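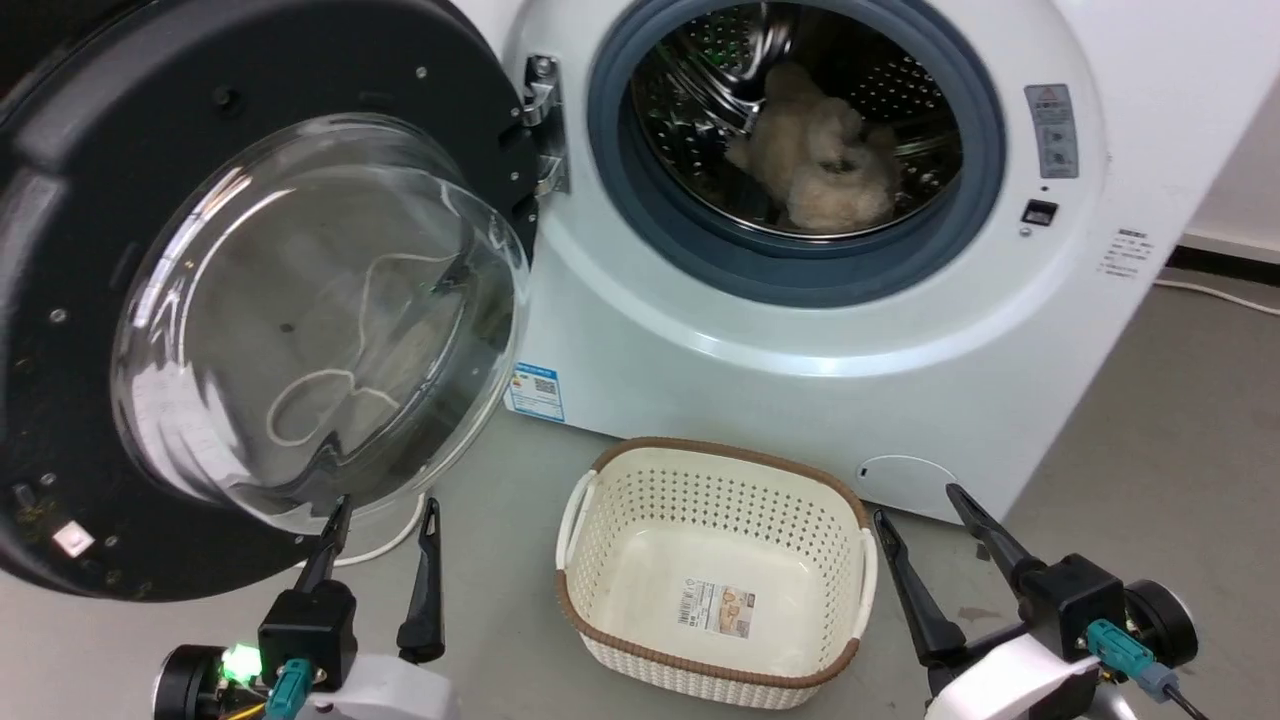
Front loader in the wash corner, door open, the cream fleecy one in the drum, basket on the floor.

Wash corner notes, May
Entered mid-afternoon by the textiles bench, Pillton workshop

Picking up where I left off with the shaggy pieces. I have been putting this entry off because I wanted to have something sensible to say about the front loader first, and after a good long while of feeding it fleece and plush I think I finally do, so bear with me, this one rambles a bit!

First, the door. It swings all the way out to the left, and I would ask everybody to let it go the whole way instead of leaving it half open and reaching around it. The glass bowl sticks out a good deal further than you expect, and a long-pile piece will find the latch or the edge of the frame if you give it the chance. The black rim is carrying a fair bit of dust and specks again, mostly low down on the left. I know it seems fussy to wipe a door on a machine whose whole job is cleaning things, but the lint that settles there ends up on the next pale piece, and nearly all of what we have coming through this month is pale. A barely damp cloth around the rim (go gently over the screws, they grab at the weave) and then a dry one after.

Second, the rubber gasket. Run a finger around the inside of the fold before every load, please. In the Nutach batch I found a twist of fiber tucked down in there that matched nothing we had washed in ages, and it was a lovely bright orange, so you can imagine how I felt about it being next to the creams. I have started keeping a little jar of what comes out. It's on the shelf over the bench if you would like to admire it.

Third, and this is what I really sat down to write about, load size. For the shaggy cream fleece and plush, one piece on its own has given me the nicest surface every single time. I know it feels wasteful to send such a small bundle around in a drum with that much room in it, and I did try doubling up, but the pile came out matted down one side and I spent longer with the brush than I had saved. On the Mäkelä samples I used 36 minutes, cool, with the slow spin, and half the powder I would give a towel. Weight before washing on the last one was 169 grams. I want to get in the habit of writing down the weight again once they have dried right through, so there is a blank column in the book for it now. Please use it, even if you only have time for the one number.

Lay the piece low in the drum and let it sit bunched up the way it wants to. I used to smooth them out flat against the holes, which did nothing except make me feel organized.

About the basket. I am very fond of the new one, the cream woven-look one with the brown rim. The rows of holes let the air in, the handles at the two ends are kind to the hands, and it sits nicely on the floor in front of the door so you can draw a piece straight down into it. The product label is still lying in the bottom. Whoever uses it next, do take that out before anything damp goes in on top of it, or we will be picking paper out of fleece until supper. And it would be good to keep this basket for the pale things only and let the old one go on serving for rags and aprons.

Filter cover, bottom right on the front: my turn this time, and I will do it before the Provari pieces go in. Have the shallow tray ready and an old towel under it. Last time I was too confident and got my shoes.

Still to do:
- rim and gasket wiped
- filter
- label out of the basket
- brush test on the pile, 4 strokes each way, then compare with the unwashed swatch
- ask whether the Provari backing can take a warmer wash (I suspect it can't, but I'd love to be wrong)

More when the first of those is dry and I have had a proper look at it by the window.

Recent entries
Brushing long pile without pulling the backing
Drying rack, moved again
Half powder or full? Towels and aprons
Entry 31: the orange fiber
Swatch book, what goes on which page

Last updated: May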